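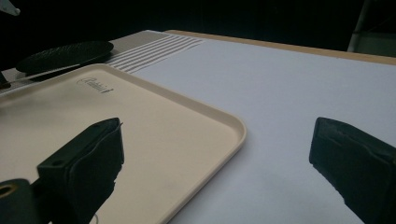 Kirnovier, the contract catering company based in Prellbridge, will open a second production kitchen in the town in January and take on 59 new staff over the following months. The new site, on the Ondier business park, will prepare meals for schools, residential care homes and workplace cafeterias across the county. Kirnovier has signed a ten-year lease on the building, which was formerly used as a cold store. Meals for care home residents will go out on large cream-colored plastic serving trays with rounded corners and a low raised rim, and school meals will continue to be sent in bulk containers and portioned on site.

The company currently cooks for 221 locations from its kitchen on Gautam Road. That building opened as a bakery and was converted in stages, and it has been running at full capacity since last spring. Kirnovier stopped taking on new school contracts at that point and has kept a waiting list.

"We were turning down work from people we wanted to work with," said Firdevs Baysal, managing director of Kirnovier. "We looked at extending Gautam Road and the numbers didn't add up. There is no room for another loading bay, and the trucks already line up along the street before 6 a.m. Ondier gives us the space to cook and load under one roof."

The Ondier kitchen will have separate preparation areas for allergen-free meals and for texture-modified meals, which are made for people who have difficulty swallowing. Both are now prepared at Gautam Road in scheduled shifts, with a full cleandown between them. Moving them to dedicated rooms will let the company make these meals throughout the day and accept later order changes from care homes. The cutoff for changes will move from noon on the previous day to 7 p.m.

Gautam Road will stay open and will concentrate on workplace catering and baked goods. No jobs will be lost there. Employees at the existing kitchen have been offered the chance to transfer, and those who move will keep their length of service and current rates of pay.

Recruitment for the new kitchen has started. Open positions include cooks, kitchen assistants, drivers, a stock controller and 2 shift supervisors. Most of the driving jobs are early starts, with the first vehicles leaving at 5:30 a.m. Part-time hours are available in the packing and dishwashing teams, including a school-hours shift that finishes at 2:30 p.m. Applicants for kitchen assistant jobs do not need previous experience, and food safety training will be given during paid hours in the first week.

Remzi Keskin, currently head of production at Gautam Road, will manage the new site. He joined Kirnovier as a delivery driver and later ran its school meals department.

"The first few weeks will be slow on purpose," Keskin said. "We'll start with the care homes nearest to Ondier, get the routes and the timings right, and add the schools after the winter break. Customers will get a letter with their changeover date and the name of the person to call."

Menus and prices will not change as a result of the move. Customers whose deliveries switch to the new kitchen may see a different arrival time, and any change of this kind will be agreed with the site before it takes effect.

Kirnovier will hold an information evening for job applicants at the Ondier site from 5 p.m. to 8 p.m., shortly before opening. The date will be posted on the company's website and at the Prellbridge public library. Parking is available at the rear of the building.

About Kirnovier

Kirnovier is a privately owned catering company headquartered in Prellbridge. It employs more than 200 people and supplies cooked and chilled meals to schools, care homes and employers.

Media inquiries should be sent to the press office at Kirnovier, Gautam Road, Prellbridge. Interviews with Firdevs Baysal and Remzi Keskin can be arranged on request.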